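The county clerk's office in Arriaga closes at 4:30, and I arrived at 4:26 to read a campaign finance report. The woman at the counter looked at me the way you'd look at a man who had ordered a soufflé at closing time. Then she handed me the binder and told me I had four minutes. I needed three.

The report belonged to Yolotzin Bermúdez, who is running for the county board seat in the Wokau district. She has raised $2,656. Her opponent, the incumbent, has raised enough that his report needs a second binder, and I'd have had to come back in the morning for it. I did come back in the morning. It's mostly paving contractors.

I've been writing about county politics here long enough to have a rule against liking candidates. They disappoint you, and then you have to write that up too. Bermúdez is testing the rule. She was a school bus dispatcher for years and she talks like one, meaning in short bursts and with the assumption that you've already missed your turn. When I asked her why she was running, she said, "Have you driven on Wotutia Road?" I said I had. She waited for the next question.

Her itemized expenses run to less than a page. Yard signs. Stamps. A folding table. Fifty dollars to rent the Grange hall, which she got back when the furnace quit and everyone went home. The incumbent spent more than her entire budget on something listed as "messaging refinement." I have read his mailers, and if that's the refined version I'd love to see the crude.

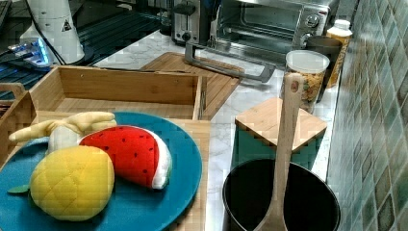
Fruit plate, soft variety.

The real fight is over the road levy. It passed last time by 58 votes, with the understanding that Wotutia Road would go first, being the one with the hole in it that people give directions by. ("Left at the hole.") The money came in. Wotutia Road did not go first. It went fourth on a list that the board approved in July, at a meeting held at two in the afternoon, when the sort of people who drive Wotutia Road to work are at work.

The incumbent's explanation is that the list was reordered according to "network priority." I asked for the document defining network priority. I got a very courteous email saying the concept was still evolving. Evolution is slow, I understand that, but fish got legs on a firmer timetable.

Bermúdez has built her campaign on that list. She has it on a sheet of poster board and carries it door to door, and she makes people read it out loud. I tagged along for a couple of hours and watched a retired welder get as far as number two, stop, take off his glasses, and say a word I don't print. He took a sign. His neighbor took one as well, though I think mostly to annoy the welder, who had wanted to be the only one on the block.

Can she win? There are 811 registered voters in the Wokau precincts who skipped the last board election altogether, and she says she means to knock on every one of their doors. I've heard that from candidates before. It generally lasts until the first big dog. She does have the advantage of knowing where everybody lives, having sent a bus there.

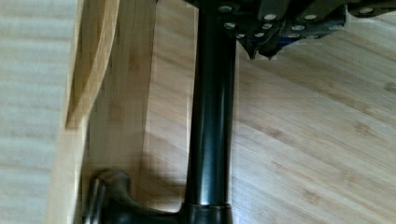 What she doesn't have is the newspaper, which endorsed the incumbent in an editorial that used the word "steady" five times. I don't hold it against them. Steady is a fair word for a man who has held one office through three governors without once being caught holding an opinion. He's pleasant. He remembers your name and asks about your knee. He asked about my knee at the forum, and I was halfway through telling him before I noticed that he hadn't answered my question on the levy.

The forum itself drew a better crowd than I expected, partly on account of the free pie from Keko, the diner across from the courthouse. The moderator gave each candidate two minutes to close. The incumbent used all of his and a piece of hers, on the subject of partnership. Bermúdez held up the poster board and sat down. Somebody in the back clapped and then seemed embarrassed and pretended to be brushing off crumbs.

I'm not making a prediction. I made one last cycle and people still bring it up at the hardware store. I'll say that I drove home from the forum by way of Wotutia Road, at night, in the rain, which was stupid, and I've now got a quote for a new front strut sitting on the kitchen table next to the incumbent's latest mailer. The mailer says he's "keeping Wokau moving."

More when the next finance reports come in. I'll try to get there by four.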